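Aufruf zur Mitwirkung: Erprobung von Richtlinien für den sicheren Betrieb zweihändiger Roboter
Ausschreibung 204 – Arbeitskreis Gute Praxis, Prüfstelle Lindcombe

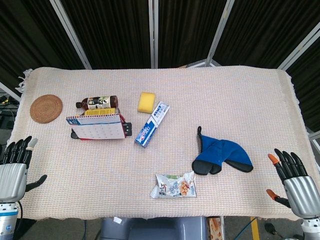

Die Prüfstelle Lindcombe sucht für die zweite Erprobungsphase ihres Leitfadens zur Handhabung von Haushaltsgegenständen durch Roboter fachkundige Teilnehmerinnen und Teilnehmer. Der Leitfaden regelt die Vorbereitung des Arbeitsplatzes, die Freigabe von Bewegungen, das Verhalten bei Störungen und die Dokumentation. Er wird gemeinsam mit der Quartey GmbH und dem Institut Gremard erarbeitet.

Ihre Aufgaben
Durchführung von Greifversuchen nach vorgegebenem Ablaufplan
Prüfung der Arbeitsfläche und des Bodenbereichs vor jeder Freigabe
Führen des Versuchsprotokolls einschließlich aller Abbrüche
Schriftliche Stellungnahme zur Verständlichkeit der einzelnen Abschnitte

Voraussetzungen
Abgeschlossene Ausbildung oder laufendes Studium in Mechatronik, Automatisierungstechnik, Arbeitssicherheit oder einem verwandten Fach. Kenntnisse der ISO 12100 sind erwünscht. Sichere Deutschkenntnisse in Wort und Schrift werden vorausgesetzt.

Rahmenbedingungen
Es stehen 20 Plätze zur Verfügung. Die Versuche finden im Juli am Standort Masside statt. Die Teilnahme wird mit einer Pauschale von 1337 Euro vergütet; Reisekosten werden nach Vorlage der Belege gesondert erstattet. Vor dem ersten Einsatz ist eine Sicherheitsunterweisung zu absolvieren. Der Aufenthalt im Bewegungsbereich der Arme ist während des Betriebs untersagt – dies gilt auch für das Umlegen von Gegenständen zwischen zwei Durchgängen, sofern der Antrieb nicht abgeschaltet ist.

Bewerbung
Bitte richten Sie Ihre Unterlagen (Anschreiben, Lebenslauf, Nachweise) unter Angabe der Ausschreibungsnummer bis zum 30. April 2019 an die Geschäftsstelle in Lindcombe. Schwerbehinderte Menschen werden bei gleicher Eignung bevorzugt berücksichtigt. Eingereichte Unterlagen werden nach Abschluss des Verfahrens datenschutzgerecht vernichtet.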